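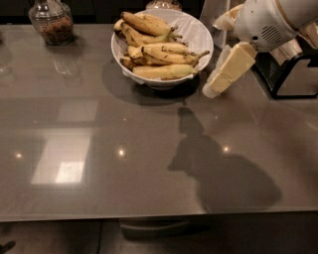 Datensatz Vilow-Küche: Kurzbeschreibung

Gegenstand
Vilow-Küche enthält Aufzeichnungen eines Roboterarms mit Zweifingergreifer bei einfachen Tätigkeiten im Haushalt. Der Datensatz dient der Untersuchung, inwieweit Maschinen solche Arbeiten heute ohne menschliches Eingreifen ausführen können. Herausgeber ist die Projektgruppe Ristudach.

Umfang
1610 Episoden mit einer Höchstdauer von jeweils 90 Sekunden. Davon entfallen 700 auf Obst in Schalen; die übrigen verteilen sich auf Gläser, verpackte Lebensmittel und das Abwischen von Flächen.

Aufgabengruppe Obst
Eine einzelne Banane ist aus einer gefüllten runden Schale zu entnehmen und auf der Arbeitsplatte abzulegen. Die Früchte liegen übereinander, die Stiele teils dicht beieinander. Braune Stellen an der Schale der Frucht gelten nicht als Ausschlussgrund. Glänzende Arbeitsflächen mit Spiegelungen von Leuchten sowie der Schattenwurf des Arms wurden bewusst nicht korrigiert.

Bewertung
Eine Episode gilt als erfolgreich, wenn genau eine Frucht abgelegt wurde und die Schale ihren Standort behalten hat. Druckstellen werden gesondert vermerkt. Teilerfolge werden nicht gewertet.

Bekannte Einschränkungen
Durchsichtige Gefäße und Folien werden von der Tiefenschätzung unzuverlässig erfasst. Aussagen über andere Küchen oder andere Greifer lassen sich aus den Daten nicht ableiten. Für einen unbeaufsichtigten Einsatz im Haushalt bilden sie keine ausreichende Grundlage.

Nutzung
Die Verwendung zu Forschungszwecken ist unter Nennung der Quelle gestattet. Fehlerhafte Annotationen sind unter Angabe der Episodennummer an Impi Pitkänen zu melden.

Stand: 4. Dezember 2019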